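February 17, 2020
Workshop, Istdale, back bay. Written up after lunch, so anything before ten is from the scraps of paper in my pocket.

Main job: the white shelving frame. Same job as last week, where the entry says "shelf, should be quick" in my handwriting. I have underlined it so I can find it again.

Arnulfo wants the frame back against the cabinet and holding things by the end of the month, because at present the things it should hold are living on the bench, and the bench is what he works on. Fair enough. Milagros wants it cleaned before anything goes on it. I wanted a coffee. We went in Milagros's order.

Laid out the black plastic first. It's the big sheet from the roll Nnamdi bought for the August painting, and there is plenty left, as he ordered enough to wrap the building. It doesn't like lying flat. Weights on the corners helped until I needed the weights. Note for whoever does this next: unroll it the evening before, and shut the door to the yard or it will come and meet you.

Soft goods pile. Before the frame could get any attention I had to decide what to do about the black fabric, which has been breeding. Part of it looks like padded jacket and part of it looks like fleece, and I am not going to commit myself further without pulling it apart. Rocío says leave it alone, it's protecting the blue thing. I said it's burying the blue thing. We agreed these are close enough for now.

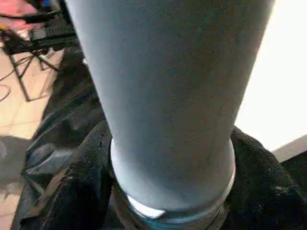 Blue cylinder, white ring, dark holder, black fabric. Not moved.

The cylinder has no label and no line in the inventory. I went through the Flultdale list and the older Kocsis list and found two entries for "misc. blue," neither with a size, one with a question mark. It's a nice thing to look at, I'll give it that: pale matte gray-blue, a bit speckled, getting wider as it goes up. It sits down into the dark part like an egg into an egg cup. I have put "cylinder, blue, in holder" in the inventory with the next free number, 435, and a question mark of my own to keep the other one company.

Yurani asked whether it goes on the shelf. I said everything goes on the shelf eventually. She asked which level. The shelf currently has no levels. She is new and still thinks in this way, and I hope she keeps it up.

If you know what the cylinder is for, write it HERE: ______________
(Space left blank on purpose. Do not draw in it, Nnamdi.)

Frame, continued.

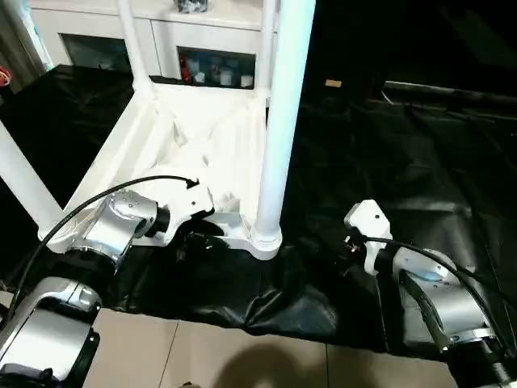 Reading time: 4 min

State of play. Base tray on the plastic, white poles up, thick one on its flared foot. The tray is the part I was worried about and it is fine. The corner braces are sound when pressed with a thumb, which is the whole of our test procedure. The raised rims collect dust on the inside edge, and I'd like a word with whoever decided to mold a gutter around something that lives on a workshop floor.

The white cloth is in the tray. It was meant to be the cleaning cloth for the rims, and at some point it was promoted to contents. Left it there. It's the good cloth and if it goes back in the drawer it will be used on oil.

Poles. I had been assuming for a year that they were all the same, and they are not, one is plainly thicker than the rest. Arnulfo says this was always obvious. Arnulfo also assembled it the first time, with the thick one in the wrong place, and there is a page in this notebook about that which I won't reopen. Marked the thick one with pencil under the foot. It will rub off, so this sentence is the real mark.

Seating depth: instructions (photocopy of a photocopy, Mindalard folder, third from the back) say push each pole in until it stops. They stop at different places depending on who is pushing. I got 11 mm on the thick one by ruler. Yurani got the same with the calipers and was pleased; I didn't tell her the ruler was first.

Level: not checked. The plastic wrinkles under the tray, so any number I got would be a measurement of wrinkle. Do it once the sheet is up.

Load: the plan is 20 kg per shelf when there are shelves. Milagros would like 100 and has been shown the photocopy. She says the photocopy is a matter of interpretation. I've written 20 on masking tape and will stick it to the first shelf at eye level. Her eye level, I asked.

Small black thing on the sheet at the foot of the frame: could be an end cap, could be nothing to do with us. Went in the jar. The jar is now full of small black things that could be end caps. Somebody with a free afternoon and low expectations might like to try them one by one.

Still open
- Shelves. Rocío thinks they are behind the cabinet. The cabinet is heavy and we have all agreed to think so too without looking.
- Rims need one more wipe, then dry before loading.
- Ask Kocsis if they still sell the foot for the thin poles. They didn't answer in August but that was August.
- Black fabric: sort into padded and fuzzy, keep clear of the cylinder until 435 has a proper name.
- Plastic sheet: fold, don't roll. Two people. I've tried it with one.

Later, same day. Nnamdi has drawn in the space. It's a lighthouse, and pretty good. Entry 435 stays as it is.

Coffee had at 3:40.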